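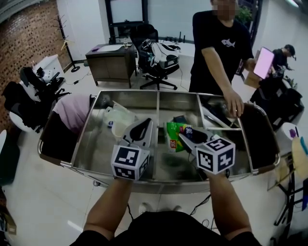

Who is Plilamby for?
Anyone who plays songs in front of people, or would like to. We run rehearsal rooms, a small stage and a songwriting school in Plullonstead, and our members range from kids with their first ukulele to country bands getting ready for a summer of county fairs.

About us

Plilamby was started by Shona McIver and Iona Kinnear, who had spent years singing harmony together in other people's bands and were tired of practicing in a garage with a water heater in it. They found the old feed store on Karkarham Street, signed the lease the same afternoon, and spent that first winter hanging curtains on every wall that echoed. (Every wall echoed.)

The building went up in 1832 and it still creaks in the third verse of anything quiet. We love it! The main room holds 111 people on benches and chairs, and the stage is only a step high, so if you sit in the front row you can see what the guitar player's left hand is doing. A lot of our students say that's how they learned their first decent chord change.

What we do

Lessons come first. We teach voice, guitar, fiddle, pedal steel, bass and drums, plus a songwriting class that meets in the back room and tends to run late. New writers bring in one verse and a chorus, everybody sings it, and then we talk about where the words sit on the beat. There's no audition and you don't need to read music.

Rehearsal rooms can be booked by the hour. Each one has a small PA, two vocal mics and a drum kit with decent cymbals — bring your own sticks, please. The Onuoha Room upstairs is the biggest and has the upright piano, so it goes fast before the holidays.

Then there are the shows. We've put on 207 of them so far, most with a local opener and somebody from out of town. Our favorite nights are the song rounds, when four writers sit in a row with no set list and take turns, and one of them always ends up singing harmony on a tune they've never heard before.

Every July we close the parking lot and hold the Plilamby Porch Day, with student bands in the afternoon and grown-up bands after supper. The youngest group last time played two songs, got a huge cheer, and played the first one again.

Who teaches here

Shona teaches voice and leads the harmony workshop. She'll have you singing a third above the melody before you've had time to worry about it. Iona teaches guitar and runs the songwriting class, and she also mixes most of our live shows from the little desk by the coat rack. Our other teachers are all working players, which means lesson times sometimes move around when somebody's on the road, but you'll get the make-up lesson and probably a good story about a van.

Coming by

Stop in any afternoon when the front door is propped open. Parking is behind the building, and the side entrance has a ramp, which is also the easiest way in with an amp. If you'd like to try a class before you sign up, the first one is free — tell us what you play, or what you wish you played, and we'll find you a spot.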